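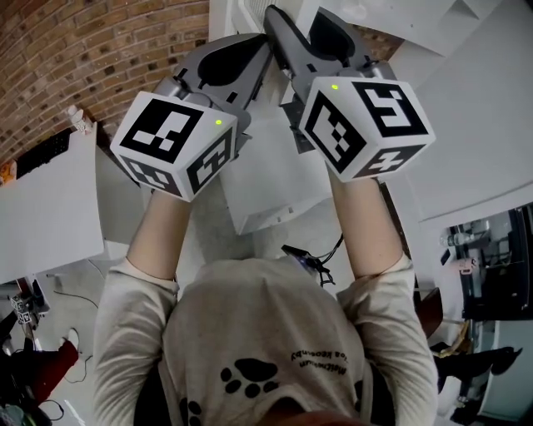
Where should the cables go when the table is in the middle of the room?

Down one leg of the table and along the foot of the wall, tied every so often, with the slack kept up on the table and off the floor.

March, notes from the room shuffle

Right, writing this up before I forget which way round everything went. It's gone half four and I've got tea and a bad back, so spelling may suffer.

The curved brick wall is still the thing that decides everything. Lovely to look at, hopeless to put furniture against. Anything with a straight back leaves a gap behind it like a slice of melon, and then pens go down there. I measured along the brick with the soft tape and got 312 cm from the corner to where the plaster starts, but that's following the curve, so don't go ordering a shelf to that length (I very nearly did!). Straight across will be less. Must do it again with two of us and a string.

Roxana wanted the white table turned so the long side faces the brick. We tried it and I didn't like it, she did, we had a biscuit, we turned it back. Her point is that you get more light on the top. My point is that your chair then lives in the walkway and everyone going to the cabinet has to climb round you. We agreed to try hers again when the evenings get lighter. Roxana, if you're reading, I've put pencil marks on the floor for your version so we won't have to argue over the angle.

Keyboard. It keeps migrating. I'd like it to have a proper home, and the flat top by the white panel is as good as any as long as nobody leans on the panel. Živko thinks it ought to go in the cabinet when it isn't plugged in. Fine by me, but then the cabinet needs a shelf cleared, see below.

Cables: big job, not finished. I pulled the lot out, laid them straight and sorted by length. Ended up with a pile for keeping, a pile for the electronics people in 247 and a sad little pile with bent ends. The black ones are the nuisance, all the same thickness, and you can't tell one from another without following each along with your fingers. I put labels on both ends of the ones that stay. The Majali labels peeled off again within the hour, the paper ones with clear tape over the top are holding. Used 21 of those and ran out of tape.

Thin cable on the floor wants a cover strip. I priced one in the Trollham catalogue and it only comes in a length that's far too long for us, so it'll mean sawing. Živko has a fine saw. In the meantime pick your feet up.

Cabinet. Top shelf was mostly boxes from the Canano job, all empty apart from one with a perfectly good set of hex keys in it, the ones we'd replaced in the autumn, grr. Flattened the boxes and took them down. Bottom shelf has the heavy things and I've left it alone as I wasn't going to lift those by myself. Middle shelf is now clear from the left as far as the bracket. Please don't fill it with "just for now" things. I know what just for now means in this room.

Shelving unit: wiped down, same order as before, except that bottles go at the front where they can be seen and I've asked for a name on anything you'd drink from. If it's a cleaning liquid it gets a label the same day it comes in. Živko brought a tray over from the Draresau store for small bits. Bit deep, but it slides.

The stand by the wall has been moved and moved back. It wobbles on the uneven patch, so I folded card under one foot. Ugly, works for now. If you shift it, take the card with you, as I don't want to find it stuck to someone's shoe again.

Chairs. The brown one stays at the table. The other went to the meeting room, which was where it came from anyway according to the sticker underneath.

Had a go at working at the table for an hour afterwards, standing, sleeves up, and it's better. Elbow room both sides, and I could reach the shelving without taking a step. Still catching the cable bundle with my middle when I lean in, so that bundle wants to come back a hand's width from the edge. Roxana is shorter than me and says it didn't bother her at all.

To do:
string and tape along the brick, two people
clear tape, several rolls
saw the cover strip if we buy it
five hooks for the back of the cabinet door, the screw sort
ask 247 if they want the cable pile before I bin it
sweep behind the white panel (I looked, I'm not doing it today)

Hex keys are in the tray.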